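Ticket 1228: Round container leaks at the lid, lunch bag soaked twice
Category: Food storage, glass
Opened by: Idun Solheim
Status: Closed by customer
Opened November 13, 2025

Original message

Hi! I'm hoping somebody on the Estora help desk can save my lunch situation, because I really like this container and I don't want to go back to the old yogurt tubs.

So I have the Olance set, the round glass ones with the dark teal lids that lock at the side. I bought them in July, and for the first couple of months they were great. I carry soup to work, or lentils, or whatever was left in the pot the night before, and I had zero trouble. Then last week I opened my bag on the bus and the bottom of it was a puddle of tomato soup. I figured I hadn't closed the lid all the way (I was running late, it's possible!). Two days later I was really careful, pressed everything down, heard the click, and it leaked again. My notebook is now orange.

What I've noticed so far:

It only leaks when it's lying on its side. Standing up on the counter it's fine, and I can even tip it a little.

It's one container out of the set. The others close the same way and I've carried them for months without a drip.

The glass isn't chipped anywhere that I can find. I ran my finger all the way around the rim, slowly, and then did it again in daylight by the kitchen window.

The lid isn't cracked either. I'd say it feels a tiny bit looser than its brothers when I press on it, but I may be imagining that because I'm mad at it.

I wash everything in the dishwasher, top rack for the lids, as it says on the bottom. Is there something I can try before I ask for a new lid?

Idun

Reply from Margit Backlund, Estora help desk

Hi Idun, I'm so sorry about the notebook! Tomato is the worst one, too.

Thanks for checking the rim already, that would have been my first question. Could you send me one photo of the container closed and turned on its side, with the lid and the locking tab showing? I'd like to see how the lid is seated on the glass. And two quick questions while you're at it: do you ever put the lid on while the food is still hot, and when did you last take the silicone ring out of the lid?

Margit

Reply from Idun Solheim

Wait, the ring comes OUT?

Okay, that's possibly the whole ticket right there. I have never taken it out. I thought it was glued in. To be fair to me, the card in the box was mostly about which oven temperatures are okay for the glass, and I threw it away in July with the cardboard.

And yes, I do put the lid on hot sometimes. I cook at night and I want to go to bed, so the soup goes straight in, lid on, fridge, done. I flip up the little vent thing if I remember. I mostly don't remember.

Before doing anything else I tried it over the sink with plain water, because I wanted to see where it was coming out. I filled it about halfway, locked it, dried the outside with a towel and laid it on its side on a sheet of paper towel. With the tab at the bottom I got a wet spot after a minute or two. With the tab at the top, nothing for ten minutes. I did both twice and got the same thing, so I'm fairly sure the leak is on the tab side. Then I swapped lids with one of the good containers: the good lid on the bad glass stayed dry, and the bad lid on the good glass leaked. So it's the lid!

Photo's attached. I emptied it and wiped it down first.

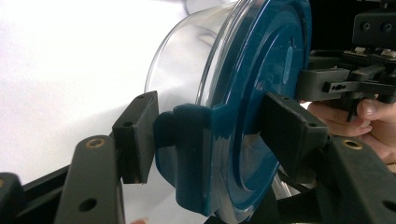 Reply from Margit Backlund, Estora help desk

You did my job for me with the lid swap, thank you! That rules out the glass, so please don't worry about that part anymore.

I can see the tab folded down over the rim, and there's a thin lip of clear glass still showing next to the lid. Some glass showing there is normal on this model. I can't see the ring from the outside, of course, so that's where we'll go next. Could you try the steps below in order and tell me where you end up? I've had this same thing in my own kitchen and it took me fifteen minutes, most of it waiting for the kettle.

Steps to try

1. Open the lid and turn it upside down. Look for the ring in the groove near the edge. Find a spot where it lifts a little and work it loose with something blunt. The handle end of a teaspoon is good. Please no knives, a nick in the ring will leak forever.

2. Pull the whole ring out and look at it under a bright light. You're checking for cuts, flat spots and anything stuck to it.

3. Wash the ring by hand in warm water with a drop of dish soap. Clean the groove too, all the way around — an old soft toothbrush gets in there nicely.

4. If the ring looks wavy or stretched, put it in a bowl of hot water for five minutes, then let it dry flat on a towel.

5. Press it back in, starting at the tab side, then the opposite side, then the two parts in between. If you start at one point and go around in a circle you often end up with a little bulge at the finish, and that bulge is a leak.

6. Close the lid and lock it, then repeat your paper towel test with the tab at the bottom. Same amount of water as before, please.

Margit

Reply from Idun Solheim

Reporting back! I did this last night with my roommate Innes Kerr standing next to me making faces, and I can tell you the faces were deserved.

Step 1: It came out easily once I found the loose spot, which was right by the tab. I was surprised how long the ring looks when it's out.

Step 2: No cuts. But there was a thing. A sesame seed, flattened, in the groove on the tab side, and a kind of beige line of old who-knows-what next to it. I don't even remember when I last had sesame seeds in there. I'm not going to describe the smell.

Step 3: Washed it twice. Innes gave up a toothbrush for the cause.

Step 4: The ring was a little wavy, so it got its bath.

Step 5: The first time I forgot your order and went around in a circle, and I got exactly the bulge you were talking about. Took it out and did it again, tab side first. Smooth.

Step 6: Dry! I left it for half an hour with the tab at the bottom and the paper towel was completely dry. Then I shook it over the sink, which I know wasn't in the instructions, and still nothing.

I took the rings out of all the other lids afterward. No seeds, but two of them weren't exactly clean. Everybody got the toothbrush.

Is it okay to keep doing the hot soup thing, or is that what made the ring go wavy? And how often should I be taking them out?

Idun

Reply from Margit Backlund, Estora help desk

A sesame seed! I'm happy and slightly horrified.

On the hot soup: it's better to let it stand open until it stops steaming. If you really need to go to bed, rest the lid on top without locking it and lock it in the morning. When hot food cools down under a locked lid it pulls the lid inward, and over time that can tug the ring out of shape.

For cleaning, I'd take the rings out once a month if you mostly carry soup, and right away after anything with seeds, rice or chili flakes. Let the groove dry before the ring goes back in.

If it starts dripping again within the next few weeks, write in this same ticket and I'll send you a spare ring. It's part 2190 if you'd ever want to order one yourself, and it fits all the round lids in your set, so you don't need to buy a whole lid.

Margit

Reply from Idun Solheim

One full work week now, soup on three of the days, on its side in my bag every time because that's the only way it fits next to my shoes. Dry bag! I'm letting the soup cool first too — I set a timer on my phone and read until it goes off, so I'm getting through my library book at last.

You can close this one. Thank you so much, Margit! The notebook didn't make it, but it was nearly full.

Idun

Ticket closed by customer
Cause noted: debris under the lid gasket, gasket out of shape
Parts sent: none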